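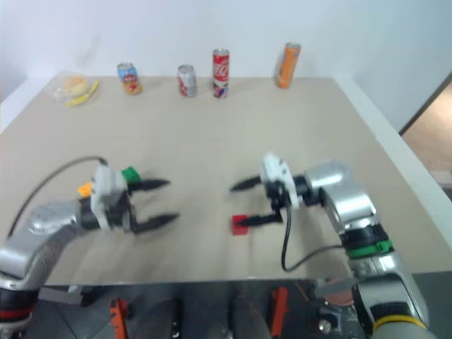
Review: Drukico two-arm bench cell, seen at the Kushnir open day, Istton

Drukico sells its bench cell to small packing lines and training shops, and the Kushnir showroom in Istton had one running for its open day on 18 September 2024. I went because Stukutitz, the shop I buy for, is looking at a second handling station, and a brochure is a poor basis for that decision. Visitors were let up to the table in small groups and could ask for specific moves. The test goods were ordinary groceries and a few small blocks. Drink cans of two general shapes, short and tall, stood in a loose row along the far edge with a bagged bun at the left end, and the yellow-orange, green and red blocks lay closer to the arms. As a test set it is better than the machined cubes most vendors bring. A clear, crinkled bag is a hard target for vision and a harder one for a two-finger grip.

What you get for the price: two arms, two grippers, the table, the controller and a software license for one seat. Mounting hardware is included. Guarding is not, and neither is the light curtain, which Kushnir quotes separately.

Setup. The demonstrator powered the cell down and brought it back up at my request. From cold start to ready took 79 seconds, including the homing move. The arms home one after the other, which is slow but easy to watch. Calibration of the table plane is a separate routine and is supposed to be repeated after any change of fingers. I did not see that done, and I would want to before signing anything.

Gripping. Each gripper has two long, pointed black fingers. The points help with small parts standing close together. They help less with cylinders, where contact is a thin line and the can is free to pivot. In the session I watched, the cell picked blocks without a miss. Cans were picked reliably when upright. When I asked for one to be laid on its side first, the left arm needed a second approach, and the can rolled a short distance before it was held. Drukico lists a padded finger set as an option. For drinks or anything else round, I would treat it as required.

The bagged bun was picked up by the plastic and set down again without visible crushing. Force was set low for this by hand. There is no automatic force selection by item in the base license, so a mixed product run means writing the values into a table yourself.

Two-arm work. The handoff from left to right is the feature people came to see. It works, at a reduced speed. The controller slows both arms once the grippers enter a shared zone in the middle of the table, and the size of that zone can be set. At the default setting the slowdown starts early, and the cycle suffers for it. The demonstrator shrank the zone and the handoff got noticeably quicker, with no contact between the arms in the runs I saw.

Cabling. The weak point, in my opinion. A black cable leaves each gripper housing and hangs in a free loop on its way back to the arm. On the right arm the loop drops low toward the front of the table. For a demonstration this is fine. On a line with cartons moving past, it is a snag hazard, and I asked for the price of a dressed cable kit. Kushnir had no figure on the day and promised one by e-mail.

Software. Programs are built from blocks on a touch screen, with a script view behind them. The script view is the better of the two. Error messages give a code and a short sentence, and the sentences are usable. Logging is limited to the last 900 events on the controller itself - enough for a shift, short for fault tracing over a week. Export is to a USB stick. Network export costs extra.

Noise and footprint. Quiet enough to talk over at normal volume. The table needs 600 mm of clear space behind it for service access according to the sheet, so it cannot go flat against a wall in production.

Support. Kushnir quotes nine working days for a replacement gripper. I would keep a spare on the shelf. The next open day is in January, and they have agreed to run our own cartons on it if we ship a sample box ahead.

Good: accurate on small rigid parts, clear error text, adjustable shared zone.
Bad: standard fingers on round goods, loose cables, extras priced one by one.

Rating: 3.5 out of 5 as shown. I would go to 4 with the padded fingers and dressed cables in the base price.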